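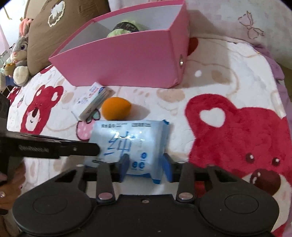 Soft pack held upright between the finger pads, low on the pack.

Recording Soft-Pack Grasps with a Hand-Held Gripper: Working Rules

Revision April 2020. Maintained by Hanneke Hoekstra, Pridden handling group.

Scope

These rules apply to hand-held gripper sessions in furnished rooms where the object is a flexible pack: wipes, tissues, refill pouches, small bags of dry food. Rigid cartons and bottles are covered in the Koller sheet. The rules for cloth are still in draft.

1. Before the session

Wipe both finger pads with a dry lint-free cloth. Do not use alcohol on the blue pads. Open and close the fingers fully 5 times and watch for one side lagging. Check the finger screws by hand with the short driver; a quarter turn past contact is enough. If a screw turns freely, stop and log the tool as out of service.

Leave the room as it is. Plush toys, pillows, open boxes and printed blankets stay in place unless they are fragile, sharp, or show a name or address. Do not straighten the bedding between takes.

2. Marking the object

A pack that will be used in more than one session gets a hand-drawn marker character on the front, large enough to read at arm's length. Use one character per pack and write it in the object log. Do not mark over a seam or a resealable flap. Packs of the same product with different marks are different objects, even if the contents are the same weight.

3. Approach

Come in with the fingers open wider than the pack by at least a finger pad on each side. Keep the tool level with the surface. On bedding the surface gives under the tool, so approach more slowly than on a table and do not rest the body of the gripper on the fabric while closing.

4. Closing on a soft pack

Close until both pads touch, pause, then continue until the sides of the pack begin to dent. Stop there. Soft packs do not give the clear end point that a carton does, and operators new to the work nearly always squeeze too far.

Grip the lower part of the pack if it is to be set down upright. Grip near the middle if it is to be laid flat or dropped in a container. Wrinkled edges are acceptable. A fold trapped under a pad is not — open, back off and start the take again.

5. Hands and second tools

Fingers may be in view. They may not touch the object between first pad contact and release. Where a second arm is used, name the lead side in the log before the take and keep the other at least a pad's width from the lead fingers until its turn.

6. Release

Lower until the bottom edge of the pack meets the surface, wait one beat, then open both fingers together. If the pack falls over after release, keep the take and log it as "toppled". Fabian Kälin reviewed 970 takes from the January sessions at Flatlow, and 64 of them had been deleted for this reason alone. They should have been kept.

7. Rejecting a take

Reject for any of the following:
pad contact with a person
a trapped fold
an object not in the log
a readable name or address in view

After 3 rejected takes in a row, put the tool down and repeat section 1.

Questions about the object log go to Aivar Dambrauskienė.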